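マグカップや湯のみの茶渋は、台所用の中性洗剤とスポンジではなかなか落ちません。茶に含まれるポリフェノールが水の中のミネラルと結びつき、器の表面の細かい凹凸に残るためです。研磨剤で強くこすれば色は消えますが、釉薬に傷がつき、次からは前より早く色がつくようになります。このページでは、家にある材料で器を傷めずに茶渋を取る手順をまとめます。

## 用意するもの

- 酸素系漂白剤(粉末、過炭酸ナトリウムが主成分のもの)
- 重曹
- クエン酸
- 器がすっぽり入る洗い桶、またはボウル
- やわらかいスポンジ
- 綿棒か、毛先の開いた歯ブラシ
- ゴム手袋

塩素系の漂白剤は使いません。においが残りやすく、クエン酸や酢と混ざると有毒なガスが出ます。すでに台所に置いてある場合は、作業のあいだ別の場所に移しておいてください。

## 始める前に器を確かめる

つけ置きができるのは、釉薬が全体にかかった陶器と磁器です。次のものは漂白剤につけないでください。

- 金彩、銀彩、上絵のあるもの
- 漆器、木の器
- アルミや銅の部品がついたもの
- 金継ぎなどで修理したもの

焼き締めのように釉薬のかかっていない器は、水を吸いやすく、漂白剤の成分も中に入ります。重曹だけで手入れをします。高台(底の輪の部分)だけ土が見えている器は、事前に水に20分つけて土に水を含ませておくと、汚れた液を吸い込みにくくなります。

貫入(釉薬の細かいひび)のある器も同じです。ひびに入った茶の色は完全には抜けません。薄くなったところでやめておきます。

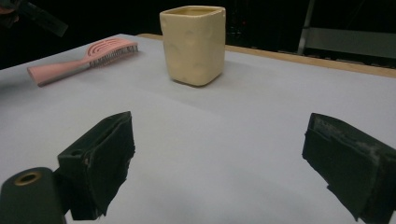 **陶器・手作り風の器**

手作りの陶器は、壁の厚みが場所によって違うことがあります。急に熱い湯を入れると、薄いところと厚いところで伸び方に差が出て、ひびの原因になります。最初にぬるま湯ですすぎ、器を温めてからつけ置きに移ります。

角のある器では、内側の隅に茶渋がたまります。丸い器と同じようにスポンジを回しても隅には届かないので、ここは綿棒を使います。

クリーム色や薄い黄色の釉薬は、茶渋がついてももともとの色と見分けにくいものです。口をつける縁と、外側のあまり茶が触れない面の色を比べてみると、どこまでが汚れかの見当がつきます。比べてもわからないときは、内側の目立たないところを重曹で軽くこすり、スポンジに茶色が移るかどうかを見ます。

## 手順1 重曹でこする

1. 器を水でぬらす。
2. 重曹を小さじ1ほど内側にふり入れ、水を数滴たらしてペースト状にする。
3. 指の腹かやわらかいスポンジで、力を入れずに円を描くようにこする。
4. 隅と取っ手の付け根は綿棒でこする。
5. 水でよくすすぐ。

ついて間もない茶渋なら、ここまでで落ちます。残っていなければ次には進まず、乾燥に移ってください。

## 手順2 酸素系漂白剤につける

1. 洗い桶に40度から50度の湯を2,000ml入れる。
2. ゴム手袋をはめ、漂白剤を大さじ1加えて溶かす。粉が底に残らないように混ぜる。
3. 器を静かに沈める。中に空気が残らないよう、横に倒してから起こす。
4. 20分置く。
5. 取り出して色を見る。まだ残っていれば、さらに置く。長くても合計90分までにする。

湯の温度が低いと反応が進みません。冬は途中で冷めるので、一度湯を捨てて液を作り直すほうが早く済みます。熱湯を注ぐと泡が勢いよく出てあふれることがあるため、沸かしたての湯は水で割ってから使います。

液には必ずふたのない容器を使ってください。密閉すると発生した酸素で容器がふくらみ、破裂するおそれがあります。作った液は保存できません。その日のうちに水で薄めながら流します。

## 手順3 すすぎと乾燥

流水で内側と外側をすすいだあと、きれいな水に10分つけ、もう一度すすぎます。ぬるつきが指に残るあいだは、すすぎが足りていません。

水気をふいたら、伏せずに口を上にして乾かします。伏せて置くと内側に湿気がこもり、陶器ではにおいやかびが出ます。急ぐ場合は、割り箸を2本並べた上に伏せて、下に空気の通り道を作ります。土の粗い陶器は、表面が乾いて見えても中に水が残っています。棚にしまうのは翌日にします。

## 白いざらつきが残ったら

茶色が取れたあとに白い膜やざらつきが見える場合、それは水あかです。アルカリ性の重曹や漂白剤では落ちません。漂白剤を完全にすすぎ流してから、水200mlにクエン酸を小さじ半分溶かし、器に入れて30分置きます。そのあとスポンジで軽くこすってすすぎます。

釉薬の種類によっては、酸で表面がくもることがあります。つや消しの器や、鮮やかな色の上絵がある器では行わないでください。

## よくある失敗

**メラミンスポンジで毎回こする**
よく落ちますが、細かい研磨剤と同じ働きをします。つやのある釉薬では、光にかざすと細かい筋が見えるようになります。使うとしても、縁の一か所に残った汚れくらいにとどめます。

**食器洗い機に任せる**
手作りの陶器には対応していないものが多く、高温の水流で他の食器とぶつかって欠けることもあります。買った店の説明書きを確認してください。

**漂白剤を多く入れる**
量を増やしても落ち方はそれほど変わらず、すすぎに時間がかかるだけです。製品の表示にある量を超えないようにします。

## 茶渋をつきにくくする

飲み終わったらすぐに水を入れておきます。洗うのが後になっても、茶が縁で乾かなければ色は残りにくくなります。土の器は、使う前に水にくぐらせておくと茶を吸いにくくなります。毎日使う器なら、週に一度、手順1だけを行えば、つけ置きは月に一度で足ります。

(2020-08-01 つけ置きの時間の項を書き直しました)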